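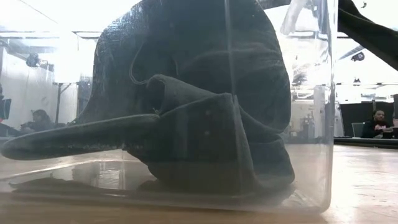 4.2 What the turnout claims can support

Both sides of the Zondasa dispute released participation figures on the first morning of the April stoppage, and both have been repeated in later work as if they measured the same thing. They did not. The union counted a member as taking part if he or she had signed the strike register at any point before noon. The company counted as present anyone whose badge had been read at the gate, which took in supervisors, agency staff and people who walked in to collect belongings and left again. A worker could easily appear in both totals. We have found no sign that either side tried to remove the overlap.

Veres treats the register as the better source and builds his account of "near-total solidarity" on it. We are less sure. The register holds 376 names, but it was kept at a table next to the stewards, in plain view of coworkers, and a signature given under those conditions says little about how willing the signer was to lose a week of pay. Zoltán Veres grants this point in a footnote and then sets it aside. His later claim that the stoppage held firm for 8 days rests on the same document, although it was opened once and never renewed. A list of who was out on the first morning cannot show who was still out on the last.

The company's version fares no better. Its statement that the Madigan site ran "normally" is supported by a shift log with entries for only two of the lines, and the log does not record output. A line can be staffed and produce very little. Managers we interviewed used the word "normal" for anything short of a locked gate, and one of them, when pressed, could not say which orders had gone out that week.

We therefore went back to the interviews. Of the 22 people who agreed to talk to us, most had been at Madigan and a smaller group at Tikden, where the stoppage was shorter and by all accounts quieter. Their stories differ on nearly every point that matters, including who called the return to work. People remember disputes in light of how they ended, and this one ended with a settlement that each side presented as a win. We give their accounts weight where they agree with pay records and very little elsewhere.

Figure 2. Dark, soft fabric folded in thick layers inside a clear plastic container on a light wooden tabletop.

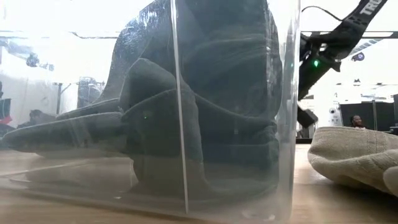 4.3 Did the stoppage move the offer?

The usual reading is that it did. The revised pension offer came after the stoppage, it was higher than the one before, and the union said at the time that the one had caused the other. But Nitus, a competitor with no dispute of its own, raised its pension contribution in the same month and by a similar margin. If employers in the area were already having trouble hiring, Zondasa may have been on its way to a better offer in any case. Veres does not mention Nitus at all.

The minutes of the pension talks might settle the matter. We asked both parties for them and received a summary from the union and no reply from the company. The summary gives the final terms without the order in which proposals were made, so it cannot be used to date the change in position. Until the full minutes are available, we treat the effect of the stoppage on the offer as unproven.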